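The bench rules, rewritten (again)

Hello all. I promised in the last newsletter that I'd finish the new good practice sheet for the automation bench, and I have, so you can stop asking me in the corridor. It goes live on 3rd February and replaces the old one, which had grown to 12 pages and had a whole section on a conveyor we got rid of in May.

The new one is two sides. Wing-yan Wan did most of the cutting, and she was ruthless! I'd written a lovely paragraph about cable labels and it's gone. She was right, I suppose, but I still miss it.

Most of the changes affect the desktop PC work on the Jekby cell, so I'll stick to those and let you read the rest yourselves.

First, parts that come out of a machine go in the fixture tray, and they go in the same places every time. Drive at the back in its caddy, processor in its own holder, memory across its supports. I know some of you have been putting things down wherever there's a bit of free table (I've done it too, I'm not pointing fingers), but the Prandameo program looks for each part where the sheet says it'll be, and it has no sense of humour about finding a drive where a memory module ought to be.

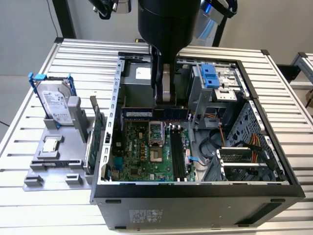
Memory module in the gripper over the board, with the parts tray on the left.

Second, memory latches. Before the arm brings a module anywhere near the board, a person checks that the latches on that slot are open. Both ends, please, and look at them properly from above. The old sheet said "confirm slot readiness", and when I asked round I got a different answer from every single person about what that meant. Gerardo Marquez thought it meant checking for dust. So now it says latches, and dust has a line of its own.

Third, and this is the one I've had the most grumbling about: if the load frame is up and the processor socket is open, nothing loose gets carried across it by hand. No screws, no screwdrivers, no mugs (you know who you are). Those contacts are very easy to bend and horrible to straighten, and I've no wish to spend another afternoon with a magnifier and a pair of tweezers. If you need something from the other side of the table, walk round. It's a small table.

Fourth, cables. Anything that could snag on the fingers gets tucked down below the level of the board before a run starts. The drive leads and the power bundle are the usual culprits, and they do spring back up, so have a second look just before you press go. Gerardo wanted us to use clips for this and I'm all for it, but we haven't settled on a type yet. If you've got a favourite, bring one over and we'll try it. 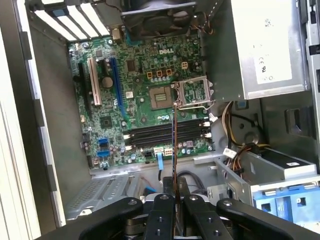 Looking past the fingers to the memory slots and the open socket.

Fifth, speed. The limit for any move inside an open case is now 100 mm a second with nothing in the gripper, and 85 with a part in it. Outside the case you can go up to 600. Those figures are for our cell and our parts only, so please don't copy them over to the Cuadros line, which has its own sheet and its own very firm opinions.

Last one. The stop button has to be within reach of whoever is watching, and whoever is watching has to be watching. Not answering messages, not eating a sandwich. If you need to go off and do something else, pause the run first and write it in the log - a couple of words will do, I don't need an essay.

Printed copies will be in the rack by the door and there's one on the Claro shared drive, in the folder called Bench. Please bin any old ones you find, including the one taped inside the cupboard that somebody has drawn a cat on. (Or give me the cat, I'm fond of it.)

Wing-yan is keeping the list of suggested changes this time, so if something on the sheet doesn't match how the job really goes, tell her and not me. We'll go through the list together in May and put out a new version if there's enough on it.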